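17/05/2024

My second season with the Masanja over-35s

I wrote in September that I would try one season of football in this country and then decide. The season finished, the next one started, and I am still playing, so I suppose the decision made itself. Some people asked me to write more about the club, and I will try to do it properly this time, with less complaining about my knees.

First, the name. In my language the game is football, and at home I will always call it so. At the club everybody says soccer, and after a year I say soccer too when I am on the field. My son corrects me in both directions. In this post I will mix them and I ask for your patience.

Masanja is a small club. We have one team in the over-35s, two women's teams and many children. Our colours are green and white, but the green of the shirts and the green of the shorts were ordered in different years and they are not the same green. We play in the lowest division of our league. There are 10 teams in it, and last year we finished in place 9. The team under us was Prusolow, and they finished under us only on goal difference, so we cannot be very proud.

I came as a midfielder. When I was young I played on the right side and I could run all day. The coach watched me for two training evenings and then asked me, very politely, if I had ever considered centre-back. I had not. A centre-back, in my memory, was a tall man who shouted. I am not tall and in English I do not shout well, because the words come too late. By the time I have chosen between "step up" and "drop off," the striker is already behind me.

So this winter I made a list of the words I need. It is short: man on, time, away, leave it, keeper's, turn, squeeze. I practised them in the car with the windows closed. "Squeeze" was the hardest. At home we say something like "go out," and the whole line goes forward together, but when I shouted "go out" in my first match, two of my teammates thought the ball had crossed the line and they stopped playing. Prusolow scored from it. They were very kind afterwards and bought me a coffee.

The first match this year was against Cirnomness, away. It is a long drive, and the last part of the road is gravel. Their field has a slope which you don't see when you are warming up, but you feel it in your legs by half-time. We had the slope against us first. Our coach said that we only had to survive until the break, and we survived, nil to nil, with much luck and one very good save. In the second half we had the slope in our favour and then of course we kicked every ball too far. It ended one to one. Our goal was a corner that touched three people, and each of them has claimed it since.

I was satisfied with my own game until the last 20 minutes. After that I was slow to turn, and I gave away a free kick near the box that was not necessary. I have thought about this free kick more than I want to admit. The man had his back to the goal, and there was a teammate of mine behind me. I only had to stay on my feet. My old trainer used to repeat exactly this sentence, stay on your feet, and I was hearing him while I was falling.

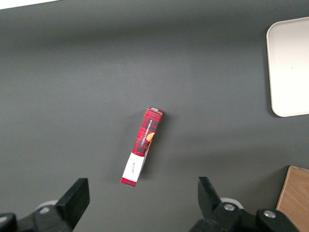 Training is on the lower field now, next to the creek, while the grass on the main field is resting. The lower field has lights on one side only. If you stand on the dark side you hear the ball before you see it, and I think this has improved my heading, or at least my courage. We do passing in small squares, then five against five with small goals, then shooting, where the defenders are mostly used to collect balls from the bushes.

I also bought new boots. I had worn the same pair since the year 2000, and I am not exaggerating, my brother gave them to me and they had a tongue that folds over the laces. The sole came off in the mud in March. The new ones are from Vavanura, a brand I didn't know before, and they were the only ones in the shop which were black. They are a half size too large, so I wear two pairs of socks. I will report if I get blisters.

The next match is at home against Prusolow. Their striker is the same one as last year, left-footed, always drifting to the right side to come inside. I know what he will do and he knows that I know it. I have asked to mark him. The coach said he will think about it, and that meanwhile I should practise saying "squeeze."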